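Vovard (comic)

Vovard is a black-and-white fantasy comic written and drawn by Fidelina Marulanda. It follows a ferryman's daughter who inherits a river that has stopped moving, and the quarrels of the two towns on its banks, Grondton and Fleltdale. The story fills 31 issues and runs to 1,309 pages, not counting covers and letters pages. The single-volume edition, with sketches and a prose epilogue, has 1,453 pages. 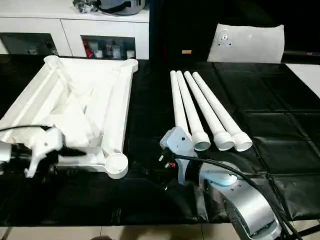

White plastic stool frame and legs on a black-covered table.

Publication history

Marulanda began the comic as a weekly strip, posted every Monday, and moved to printed issues once the first chapter was complete. Early issues were stapled by hand and sold by mail. Issue 2 was the first to carry a color cover, painted by Yesenia Restrepo, who remained the cover artist until the end of the series.

The gap between issues grew longer during the "Low Water" chapters, which Marulanda redrew after deciding that the flooded mill should be seen only from the inside. The earlier version of those pages has not been reprinted.

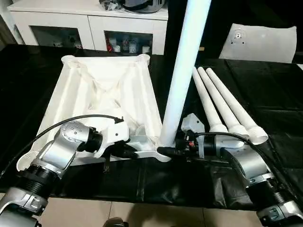
This page was last edited in February.

Plot and setting

The series opens at the landing in Grondton, where the heroine, Oda, finds her father's boat held fast in still water. The elders of Fleltdale claim the river as dry land and begin to tax it. Oda travels upstream to learn why the current has failed, accompanied by a heron that speaks only in questions. The later chapters alternate between her journey and the dispute at home — a structure that some readers found slow in single issues but easier to follow in the collected volume.

Film adaptation

An animated feature has been in development for several years. The first script, by Gladys Palomino, covered the whole story and was set aside as too long. A second script ends with Oda's arrival at the spring and leaves the return journey for a possible sequel. The heron, a minor figure in the first draft, narrates the second.

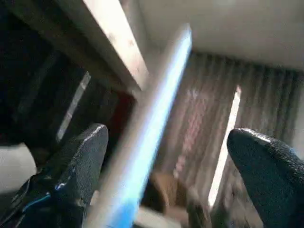 Yaneth Escobar replied on the discussion page that the second script should not be described as a shortened version of the first, as it restores the trial of the miller, which Palomino's draft had left out. The wording of this section remains under review.

Marulanda has approved the character designs but has no part in the writing. The film is planned in color, with black and white kept for scenes set before the river stopped.

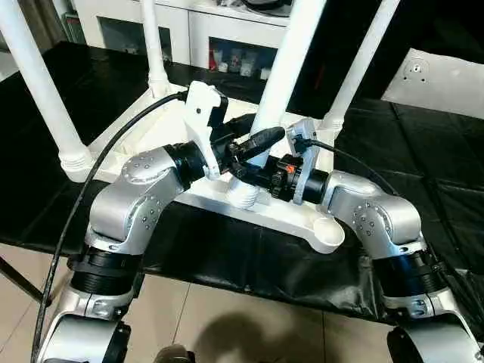 No director has been announced, and the voice cast has not been made public.

Reception

Critics praised the lettering and the drawing of water, and were divided over the ending. Fidelina Sotelo's essay on the series argues that the final issue belongs to the towns and leaves Oda's own story open — a reading Marulanda has neither accepted nor rejected.

Categories: Fantasy comics | Black-and-white comics | Comics about rivers | Unproduced film adaptations

We use cookies to remember your reading preferences. Accept | Manage settings

Related articles
Fidelina Marulanda
List of Vovard issues
Characters of Vovard
Grondton and Fleltdale (setting)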